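Flulstead Family Learning Project
Progress report to the Vass Fund, second half of the grant year

Summary

The project is on course to spend its grant by the end of March. The parent and toddler mornings are full, the toy library has reopened and the homework club has moved to its winter hours. The adult reading course is behind where we said it would be, and the reasons are set out further down. We are asking the Fund to agree one small change to the budget.

Parent and toddler mornings

We now run 2 mornings a week in the hall on Ikeo Road, starting at 9.30. Demand was higher than we planned for and there has been a waiting list since October. We offer each family a block of 10 weeks, after which the place goes to the next name on the list. Some parents have told us they would like longer. We have kept to the block for now so that new families are not left waiting until summer.

Each morning has a play part, a snack, and a short talk for the adults on a topic they have picked. Sleep and fussy eating were the most asked for. The talk on benefits forms ran well over its time and we repeated it the following month.
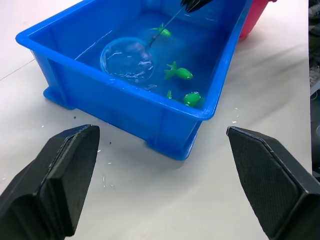 Can families from outside Flulstead come to the mornings?

Families who live in the villages nearby can join the waiting list, but places go first to people with a Flulstead address. This was a condition of the original award and we have kept to it.

Toy library

The toy library closed for most of the autumn while the store room was damp-proofed. It reopened in December. Loans are for a fortnight and cost nothing, though we do ask for a phone number. The old card index has been replaced by Cumatent, the booking system we told you about in the last report. It took longer to set up than the supplier said it would, and for a few weeks we ran the cards and the system side by side. The cards have now been put away.

Losses have been low. Jigsaws come back with pieces missing and we no longer try to chase these. Larger items such as the ride-on toys are popular but hard for people to carry home on the bus, so we have started to let them be booked for use in the hall instead.
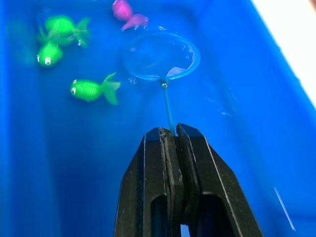

How are late returns dealt with?

We send a text message after the due date and another a week later. There are no fines. If an item is still out after that, the family can't borrow again until it is back or we have agreed to write it off.

Adult reading course

This is the part of the work that is behind. Our tutor left in October and it was December before we had somebody new in post. We had promised the Fund two courses in this period and have delivered one. It finished with 5 learners, all of whom have asked to go on to the next level. The second course will now start in February and run through to the end of the grant. We have moved it to the evening, 6.30 to 8.00, after several people told us they could not get away from work in the day.

The new tutor has gone through the course materials and dropped the units that learners found childish. The replacement units use bus timetables, tenancy letters and medicine labels.

Homework club

The club has kept steady numbers. It now closes at 5.00 in the winter months so that children can be home earlier. The school has agreed to lend us its spare dictionaries.

Money

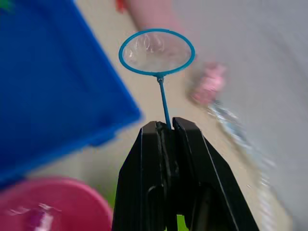

Spending is within budget on every line except play materials, which is overspent. Most of that line goes on paint, paper and glue, and prices for all three went up in the autumn. The rest is small plastic things that get lost or snapped and have to be bought again, such as a blue bubble wand with a thin stick and an oval ring at the end. The tutor line is underspent because of the gap in the autumn. We would like to move £1,000 from tutor costs to play materials and hall hire. The second reading course can still be paid for in full if this is agreed. Rent at the hall goes up in April, outside the period of this grant, but we mention it now as it will affect any new application.

Next period

Start the second reading course in February. Review the length of the toddler blocks with parents. Finish the stock check in the toy library and send the Fund a copy. The final report and accounts will follow in May.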